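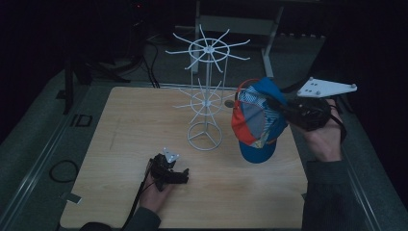
Wimix Community > Languages > Grammars and reference books

Can you learn to speak from a descriptive grammar?

posted by mossyvowel, 16 January 2019

Hi all! I've gotten hooked on Jitetti after hearing a few songs in it, and the only book I can find is the big Daneshvar grammar. It's over 500 pages and I'm stuck in the sound chapter. I've read the part on tone 3 times and I still can't hear what they're talking about. There's no workbook, no course, and the one set of flashcards on Brovow is mostly animal names (cute, but I can't say a thing with them).

My other problem is the example sentences. Under every one there's a line of little capital letters and dots, stuff like 3SG.PST, and my eyes just slide off it. Do I have to learn all that? I'd like to be able to hold a tiny conversation by the end of February, or at least say hello and ask somebody how their mother is.
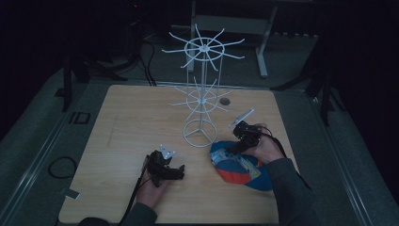 White wire spinner rack on a wood table

tonedeaf_tuba

Sure you can, but don't read it front to back! I did that with my first one and quit before I ever met a verb. Skip the sounds for now, go straight to the chapter on simple sentences, and look at nothing but the examples. Copy them out by hand and say them out loud, even if you say them badly.

And yes, learn the little capitals, sorry. There should be a list of abbreviations near the front. 3SG is he or she, PST is past, and the dots mean one chunk of the word is doing both jobs. I put the list on an index card and used it as my bookmark, and after a couple of weeks I'd stopped looking at it.

Check the back too. A lot of these grammars have a few stories at the end with every word broken down, and in my copy they start on page 169 of the second volume. That's where I finally got a feel for how people string things together. Greetings are usually buried in there someplace, or in a short section on conversation. 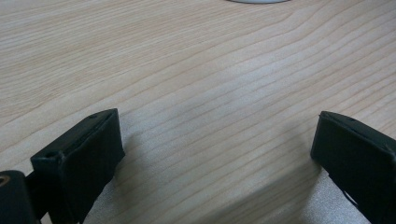 Light wood tabletop, close up

grammarcrab

just get an app

halfpast_noun

I'm going to disagree a bit about skipping the sounds. If the language has tone and you memorize a pile of sentences flat, you'll be unlearning them later, and I'm saying this as somebody who had to do it (it took me all summer).

What helped me was finding recordings. 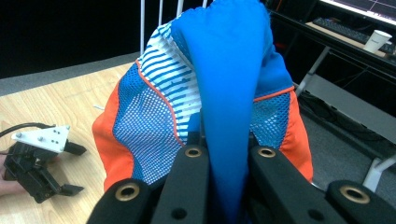

Look in the introduction for a note on where the author's tapes ended up, because they're often in an archive you can listen to for free once you sign up. Then pick 2 words that differ only in tone and play them over and over while you do the dishes. Boring, but my ear did catch up!

For February I'd aim at the greetings and maybe one good question. If you already know songs, write to whoever put them online, too. I did, and I got back a very long email with the words all typed out.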